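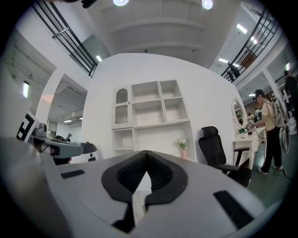 2/8/19

I've had the Flistby hand-held gripper kit since January, so it's time to write down what I think of it. The kit is a pair of grippers with marker cards, a camera for each one, a backpack rig and the cables. I paid $590 for the pair. You can also get a single for $289, but most of what we record takes two hands.

Setup took me 37 minutes the first time, and most of that went to the backpack straps. The manual is 16 pages and skips the calibration step completely. I wrote to Flistby and got a PDF back the next day. After that it was fine.

The grip is comfortable. The housing is wide and it blocks more of the camera view than I'd like, but the rubber in the middle has held up so far. The plastic marks easily. Keep the marker cards clean and don't bend them.
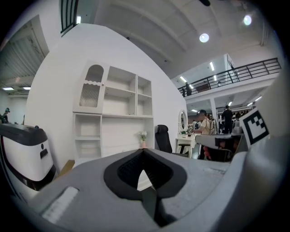
The gray housing from the camera's side, with a few faint scuffs to the right of the opening.

Ursina Kaufmann has the older Arnon kit and let me try it for an afternoon. Arnon's is lighter and the trigger is smoother. The cables are worse, and it lost tracking twice when I turned fast. I'd still take the Flistby for long sessions in a big room. For desk work I'd probably go with the Arnon.

Two things I would change: a longer cable on the left side, and a case. I'm using an old camera bag and the second gripper barely fits.

I'll post again once I've tried the replacement finger pads.

Contact | Copyright 2019 Tistergate | Back to top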